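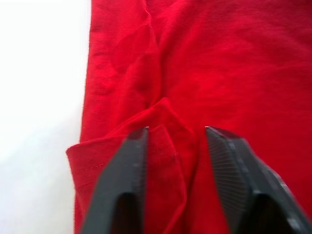 6.3 Grip Faults During Folding

Code 472 means the Pralmont cell closed a gripper on cloth and the force reading did not match the layer count set in the recipe. Both arms hold position and the beacon turns amber. It comes up most often at a hem, where a flap has turned over and the fingers close on a double layer.

CAUTION: The arms stay powered during a 472 hold. Do not reach between the fingers to free cloth. Press the stop button first.

To clear the fault:

1. Press the stop button and wait for the beacon to go out.

2. On the pendant, open Service > Grippers and read the last force value for each side. Write both in the fault log.

3. If either value is over 1,280, choose Release Slow. Do not pull the garment out by hand.

4. Check the hem. If it is folded under or over, lay it flat.

5. Look at the ridged pads on the inner faces of the fingers. Brush out lint with the dry brush. Do not use solvent.

6. Stand clear, reset the stop button, and run Home Both Arms.

NOTE: If the fault comes back on the same garment, take that garment out of the batch and go to 6.4.

6.4 One Arm Holding, One Arm Open

A T-shirt is folded with one gripper holding a corner and the other coming in open from the opposite side. If the open gripper times out, the holding gripper keeps its grip and the cloth stays under tension when the second arm moves off.

WARNING: Anyone standing beside the table must keep hands and sleeves away from the holding arm until it has released.

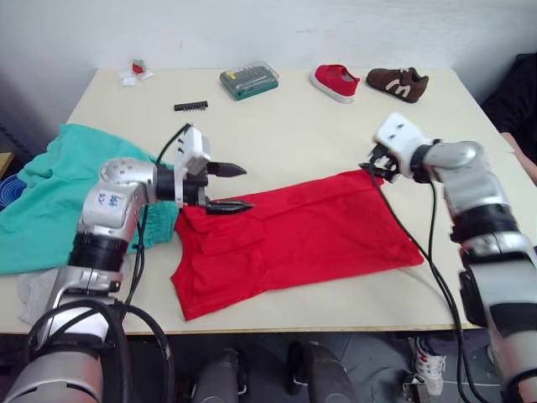
1. Find out which gripper is holding. The pendant shows it as L or R.

2. Follow the cable from that gripper down to the base. If it is caught on the arm or the table edge, press the stop button before you free it.

3. Choose Release Slow for the holding side only.

4. Move other garments away from the fold area. A second garment in reach can be picked up by mistake, and the cell will not report this as a fault.

5. Set Speed to 100 and run one test fold before going back to the batch.

Kyung-hwa Seok at Skamlow keeps the log for repeat faults. Include the recipe number and the side.

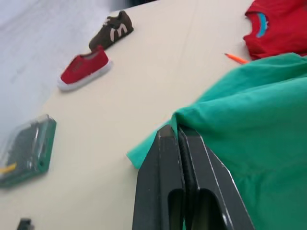 Can I turn off code 472 to finish a batch?

Leave it on. With the check off, the gripper closes to its full limit of 1,410 whatever is between the fingers, and the slow release is disabled too. Finish the batch by hand and report the fault.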